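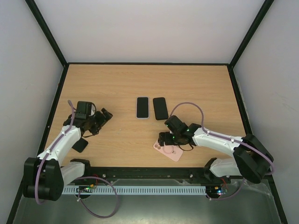 phone + case job on the Carnach two-arm kit, both arms on the front rail

Carnach two-arm kit, anyone else running one? (long, sorry)

stoltwood_rig
Posts: 60
Had mine since February so figured I'd write it up while its fresh. Paid 2,110 for the pair of arms, rail, wrist cams, controller boards. The walls and table are mine. Job is picking up a phone and getting it into a case, one arm holds the case, other one does the phone. Customer of ours wants it for a refurb bench.

Good: arms are stiff enough. Bolted up first try, rail holes lined up. Software installed without a fight.
Bad: manual is junk. Cables come longer than you need and theres no strain relief worth the name, just little clips. Gripper fingers are hard and shiny phones are slippery, you do the math.

Will answer questions when I can, at work til 6.

pinchpoint
2,110 for hobby servos. No thanks. You could print the links and buy the motors for way less.

stoltwood_rig
could, yeah. I did that with my last arm and spent a whole winter chasing a wobble in the shoulder. Not doing it again for a paying job

Clurnside_Dan
Which fingers are you using, stock or the soft pad ones? Stock scratched the bezel on two of my test phones. Carnach support told me to lower the grip force, I lowered it, then it dropped them. Great.

stoltwood_rig
Stock. Wrist view from this morning:

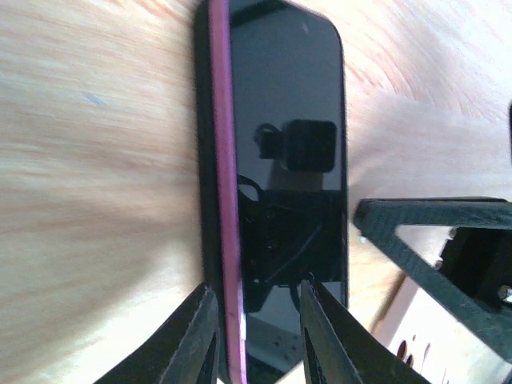
Grip force is the setting I've fought with most. Default is way too high for anything with glass, and the slider in the app goes in big jumps so you're either crushing or dropping. Edit the config file instead, you can go in single steps there. Also where you grab matters more than I thought, I go in down near the end of the phone with a finger to each side, and that pink edge strip makes the left side super easy to find in the wrist cam. Right side is just thin black rim on black glass and my edge finder hates it. Same deal with reflections, the screen is off and it still shows you the hardware hanging over it, so the detector sees shapes that arent there. Ended up masking out the middle of the screen and only looking at the edges. Works better. Not perfect

pinchpoint
so you paid over two grand and you're still writing your own masking

stoltwood_rig
its a kit. It says kit on the page

gantrygoose
Polarizing film over the wrist lens. Cheap, kills a lot of the glare off glass. Wont fix the mirror thing completely but try it before you go nuts in software.

stoltwood_rig
oh good call, ordering some. does it mess with the colors? I'm leaning on the pink pretty hard

gantrygoose
Bit darker, colors fine. Rotate it till you like it then tape it down.

Clurnside_Dan
I'd disagree on where to grab. Near the end is asking for it to swing when you lift. Middle of the long sides, every time.

stoltwood_rig
Middle is no good for me, thats where the case has to go on. If I grab the middle I have to set it down and regrip. I lift slow and it's ok

Clurnside_Dan
Slow is fine til somebody wants a cycle time. What are you getting?

stoltwood_rig
30 seconds on a good one. Customer hasnt said a number yet, trying not to bring it up lol

servo_joseph
Is it worth the extra 600 for the Carnach support plan? Sales keeps emailing me about it.

pinchpoint
no

Clurnside_Dan
I have it. They answer fast, answers are so-so. They did replace a wrist board with no argument. For a first arm maybe. If you already know your way around servos I'd skip it.

stoltwood_rig
skipped it, havent missed it. Spend some of that on spare fingers and better cable clips. And get the cable length sorted BEFORE you start recording positions, I moved mine after and the wrist was off enough that I had to redo the whole lot.

servo_joseph
ok thanks. leaning toward buying just the one arm to start

gantrygoose
check the rail, last I looked the single comes with the short one and you cant add a second arm later without buying the long one

servo_joseph
ugh. of course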